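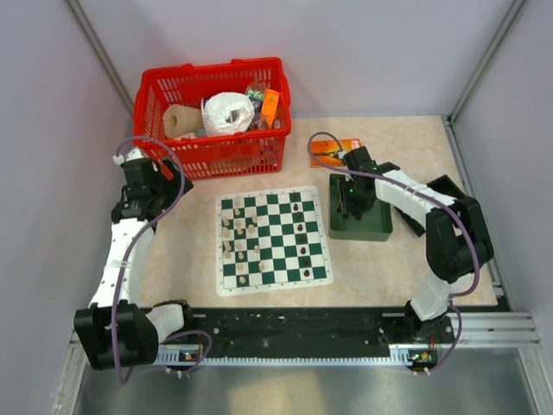 Where should you put the shopping basket when you come home, if the kitchen is small?

At the back of the table, on the left side if you are right-handed, and with a flat tray in front of you to receive the small things. The rest of this page explains how I do it, and what I changed after some years of doing it badly.

Unpacking on one table

I live in a flat where the kitchen has one table and a very short counter. For a long time I unpacked everything on the counter, then on the chair, then on the floor, and in the evening I still found a tin of tomatoes beside the shoes. Now all the shopping passes over one table before it goes to the cupboards. It takes me less time, and I forget less.

The table must be clear before you go out to the shop. I write this first because it is the step I skip most often. If there are letters and cups on the table when you return with heavy bags, you will push them to one side, and then you have two kinds of mess that are mixed together. Wipe the table also, and let it dry while you are out.

Choosing the basket

A hard plastic basket with open sides is my favourite. It keeps its shape when it is full, you can see through the holes what is at the bottom, and if a yogurt opens itself inside, you rinse the basket in the shower and it is finished. Mine is from Dijkstra, the household shop near the tram stop, and it has served for eight years. One handle has been replaced with a piece of rope.

A thick rim is useful. You can hang a cloth over it, or clip the shopping list to it with a clothes peg. A thin rim cuts in the fingers when the basket is heavy.

Bags of cloth are good for carrying, but not so good for unpacking, as they fall over and everything rolls. If you carry with bags, you can put the full bag inside the empty basket at home and pull down the sides. It stands up very well like this.

What goes in first

Heavy and square things go at the bottom, of course. Everybody knows this. What I learned later is to pack also by room. The things for the bathroom go on one side of the basket and the things for the kitchen on the other side. At the checkout it is not always possible, when the person behind you is already breathing on your neck. Then I do it again at the end of the belt, where most shops have a shelf.

Tall things stand. A bottle that lies down takes the place of two standing ones, and lids are not so reliable as the label promises. A roll of paper towel also travels better standing up, against the side, and it protects the glass jars next to it. Put it in the corner and it will not be pressed flat. A pressed roll turns badly on the holder for its whole life.

Eggs and bread I carry in the hand or in a separate bag. I have tried every other way.

The tray

The tray is the part that my visitors ask about. It is a shallow square tray, the kind one puts under flower pots or uses for letters. It doesn't matter what it was made for. All small things go into it when I unpack: batteries, yeast, spice packets, rubber bands, the spare bulb, the coins. Without the tray these things go behind the toaster.

When the basket is empty, I take the tray in one hand and walk through the flat with it. Kitchen drawer, bathroom shelf, hall cupboard. I come back with an empty tray. If something is still in it, that thing has no place, and I must decide one the same day.

A few notes about trays:

Low sides are better than high sides. With high sides it becomes a box, and a box is where things stay.

A dark colour shows flour and crumbs, and so you wipe it more. A light colour shows coffee. I prefer the crumbs.

It should fit on the table beside the basket with a free hand's width between them. If they touch, you catch the edge with your sleeve.

Wash it by hand. I put one in the dishwasher in August and it came out bent, like a leaf. It now lives under the dripping geranium.

Left to right, or right to left

I am right-handed and I unpack from the left to the right. The left hand steadies the basket, the right hand takes the thing out and brings it to its group. My sister is left-handed and her table is the mirror of mine. When we unpack together at her place we hit each other with the elbows, but it goes fast.

If two people unpack, one should take out and the other should put away. When both take out, the table is full in one minute and no cupboard door has been opened. The one who puts away should be the one who knows the cupboards.

Groups on the table

I make the same groups each time, in the same order:

Cold things, nearest to the fridge. They leave the table first.

Dry food.

Cleaning and paper. Keep this group away from the food, on the far side of the table, and check the caps before you let go of the bottle.

Everything that is not for me (I shop also for the neighbour upstairs).

The small things are in the tray already.

Don't start to put away before the basket is empty, with the exception of the cold group. It is tempting to carry each thing directly to its shelf, but then you walk the same way many times. I counted my steps once with the telephone: 867 for one basket, in a flat of two rooms! After this I started with the groups.

Paper towel

I buy paper towel in large packs because it is cheaper, and the pack is too large for my cupboard. So I open the pack directly and divide. One roll goes on the holder, one stands in the corner of the counter, and the others lie above the wardrobe. If a roll must stand on a table or a counter, let it stand on its end, with the core up. It doesn't roll away, and when you want to move it you put two fingers in the core and lift.

The natural beige sort and the white sort clean equally well in my experience. The beige one feels a bit rougher on glass. For windows I use old newspaper anyway.

When a roll is near the end, I take it off and put it in the car or under the sink for dirty work, and begin a fresh one. I don't like to find the empty core with wet hands.

Leaflets and cards

With the shopping comes always some paper: the receipt, a recipe card, an advertisement, the instruction booklet of something. Flat paper is the thing that makes a table look untidy the most quickly. I put it behind the tray in one small pile, and nowhere else. When the tray is finished I take the pile. The receipt goes into an envelope marked with the month, booklets go in the folder with the guarantees, and recipe cards I read while the water boils. Most of them I throw away. Last week I kept one for lentil soup with orange, and I forgot to buy the orange.

The table itself

A pale table with a small pattern is more forgiving than a plain one. Scratches and small stains hide in the pattern. The bad side is that drops of clear liquid hide too, so pass your hand over it before you put paper down.

For cleaning I use a damp cloth with one drop of dish soap, then a second cloth with only water. I tried the Prandlow table spray, and it smells nice, but on my table it left stripes and I had to wipe again. On my mother's table it left none. Try it first on the corner that faces the wall.

Don't drag the basket over the table. Plastic by itself is soft, but there is often a grain of sand from the shop floor under it, and the grain scratches. Lift it, or put a thin cloth under. I use an old tea towel that has lost its colour.

Cleaning the basket

The basket travels on the shop floor and on the bus, and then it stands where you eat. Wash it more often than you think is necessary. I do it every second week:

Shake it out over the balcony or the bin.

Put it in the shower and rinse from the outside to the inside, so that the dirt comes out of the grid and doesn't sit in it.

Brush the bottom corners with an old toothbrush and soap. Labels and onion skin collect there.

Rinse again, turn it over, and leave it to dry on its rim.

For the glue of a price label, rub a little cooking oil on it and wait while you do something else. Then it comes off with the fingernail. Wash the oil away after, or the dust will stick.

Storing it

My basket hangs on a hook behind the door, with the tray and the folded tea towel inside. Before this it stood on the floor of the hall and slowly filled itself with gloves, an umbrella, a screwdriver. If you have no hook, put it upside down on top of the fridge.

A reader wrote to me that she keeps hers in the trunk of the car, so that it is always at the shop with her. It is a good idea for people with a car. In winter the plastic gets brittle in the cold, so don't drop it.

Corrections and additions

22 October 2024: I have added the part about two people unpacking. In the older version I wrote that the cold things should stay in the basket until the end, to keep cool together. In summer this was not a good advice, and I have changed it.

The page about arranging the cupboard under the sink comes next, when I have finished arranging mine.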